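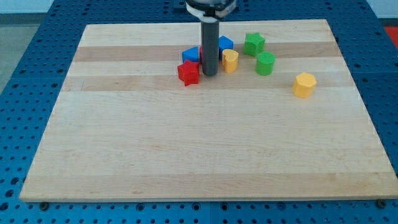

Slide 1. Newsletters and open tracking. I run the mailing list for Tinley, a site about small repairs, and I'm talking today about the tracking pixel, the tiny hidden file that tells a sender when an email gets opened. We had one in every issue until April. Think of each subscriber as one of the colored blocks on the board. With the pixel on, I could say which of them had opened an issue and when. With it off, all I know is how many I mailed.

Slide 2. What we had been using it for. Mostly subject lines. Iason Zacharopoulos wrote two versions of each, and the one with more opens went to the rest of the list. We ran 8 of these tests. In 2 of them the gap was big enough to mean anything.

Slide 3. Why the numbers were off. Some mail programs load every picture before the reader gets to the message, so it counts as an open. Others block pictures – those readers never show up at all. One of our regular letter writers was marked inactive the whole time.

Slide 4. What we count now. Replies, and people who leave. The last issue got 156 replies, over 60 of them about the same leaking faucet. (Pause here, people usually ask about sponsors.)

Slide 5. Sponsors. Laaksonen asked for open rates and we said we don't have them. They took list size instead. Vandach did not renew. Say so plainly and move on.

Slide 6. How to turn it off. Show the settings page. Check link tracking too, it's a separate box. Questions after this, then hand over to Iason Chrysikopoulos.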